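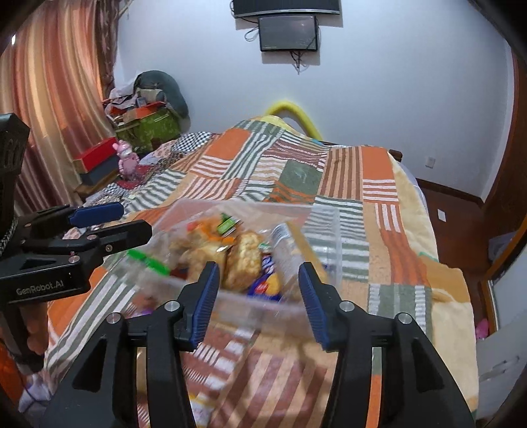 Patchwork quilt on a bed.

4. Setting Up a Match Card in Trarnlow

This section explains how to enter a wrestling show before the bell. You need an organizer account. If you have only a scorer account, please ask your promotion to change it. At Kashindye this is done by Faith Urio.

1. Open Shows and press New Show. Type the name of the venue, for example Utstead Hall.
2. Add the matches in the order they will happen. One card can hold 19 matches, including the pre-show.
3. For each match, choose the type: singles, tag team or ladder. In a ladder match the pinfall button is hidden.
4. Set the time limit. The default is 15 minutes. For a title match you must type the limit by hand.

Note: A wrestler who makes a surprise debut should be entered as Guest. The real name can be added when the match has started, and fans will not see it early. 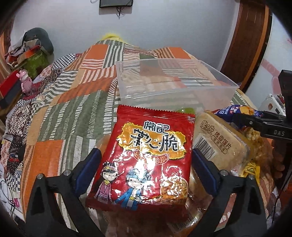
5. Mark the champion with the belt icon. In a tag team match, mark the two partners separately.
6. Press Lock Card. The card is now sent to the scorer's tablet.

Caution: After you lock the card, you can't change the order of matches. To unlock it, all scorers must first sign out. Results which are not saved will be lost.

If the tablet shows "Card not found", check that both devices use the same show code, then press Refresh.

Section revised by Tumaini Ondieki, Jun 22, 2025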